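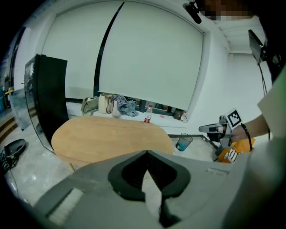

Figure 3.1 Water bottle on an oval wooden table, with bags and clothing behind.

Print | E-mail

Chapter 3: Loads on Household Tables

A table top carries two kinds of load. The dead load is the weight of the top, the rails and any fittings. The live load is whatever is placed on it in use. In the Stavside method, both are given in newtons and taken to act straight down.

A point load of 223 N at mid-span bends the top more than the same load spread evenly. For a top supported at both ends, the greatest bending moment under the point load is twice as large. Spans of 1,000 mm and 2,000 mm are compared in the worked problems. A load placed outside the line of the legs tends to tip the table. An open drawer has the same effect, as its weight moves outwards.
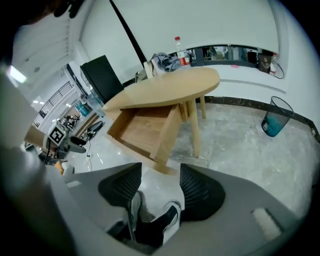 3.1 Finding the Tipping Line

Draw the table in plan and join the feet with straight lines. The line nearest the load is the tipping line. Take moments about it.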